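31/08/2022
By Touran Kazemi

The student robotics club at Hastberg opened its workshop to visitors again, and I went along with two colleagues from Sendeck. We signed in at the side door and were given a map, which we didn't need. The club has one long room and a storage closet.

Ghazal Jalali, who has led the club since June, gave a short talk first. There are 8 teams this year, and each picks a desk job that people do without thinking. One team is sorting mail. Another is folding napkins, with mixed results so far. The one I spent the most time with is called Zurumum, and their project is a notice board: sticky notes, pushpins, and two arms that have to work together.

The students said the pins are the hard part. A note can be placed a little crooked and still count – a pin has to go in straight.
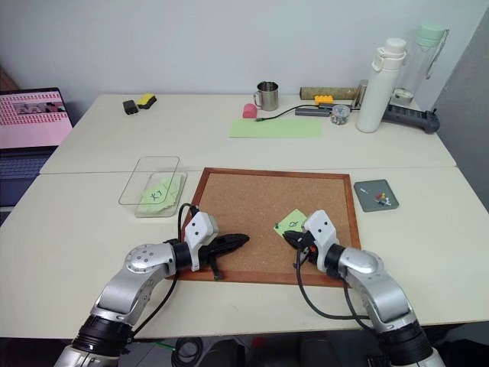 Their scoring sheet goes up to 96 points, and the team's best practice run so far is 88. Most of the lost points were for time. Jalali wants every team to write up its failed runs as well, and the binder by the door was already thick.

Coffee was in the hallway. The next open day has not been set.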